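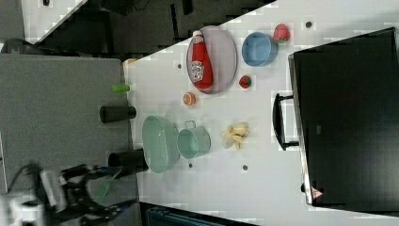
Figure 8. The Sorard cell during a tidying run, with the ketchup bottle on its tray.

4.2 Gripper upkeep

The Drerkham cell ran 1,000 cycles between February and the winter shutdown, and we learned more about cable ties than about grasping. Of 593 logged stoppages, 313 were traced to the wrist cables, which the Ireck manual calls maintenance-free. We rerouted them with a longer service loop, re-torqued the finger bolts each morning at 7:30 and zeroed the gripper before the toy fruit went out. The colour calibration was left alone, having drifted to a value that everyone had grown used to.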